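Varnbridge robotics open day: my afternoon with the door people

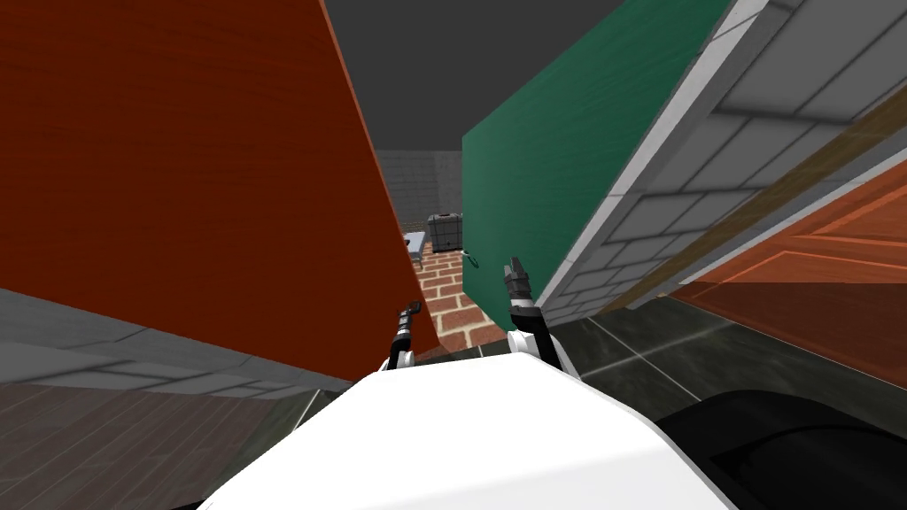
The door exercise in the students' simulator, with the right gripper close to the handle on the green panel.

I've been meaning to get out to Varnbridge since last May, when a friend's daughter joined the robotics club there, and I finally made it to the open day on January 15, 2018. Parking was a pain (go round the back by the gym, trust me) but the kids on the front desk were lovely and gave me a sticker and a very crooked map.

I skipped the line for the sumo bots and went straight upstairs to see the Jokotis team, and wow, I stayed way longer than I'd planned! Jokotis is the club's simulation project. Two arms, a white body, and a whole make-believe building to roll around in, with brick floors and wood floors and big panels in every colour. Sandra Bellamy, the teacher who runs it, told me the students have logged 1000 practice runs on the door exercise, and they're still arguing over which way to come at the handle. It's a skinny little thing, that handle. I had a go with the controllers and spent my entire turn with the grippers waving at the ceiling while a Grade 9 very politely said "left, left, your other left."

The view took some getting used to as well. Everything was on such a slant that I kept tipping my head, and so did the dad beside me.

Vilho Kemppainen is one of the senior students and he walked three of us through how they score a run. You get points for reaching the handle, more for a proper grip, and you lose some if you bang into the wall. He's hoping to take the whole setup to the Clorkadine meet with two other club members, if they can sort out the travel money. I put a toonie in the jar and then felt cheap and put in a five.

Downstairs I caught the end of the Fashola challenge, which is line-following with a ramp in the middle, very loud, lots of cheering. The chili was gone by then but I got a butter tart.

If you're going next year, head upstairs first and bring a sweater, the computer lab is freezing. Controller turns are first come, first served, and the sign-up sheet is on the wall beside the stairs.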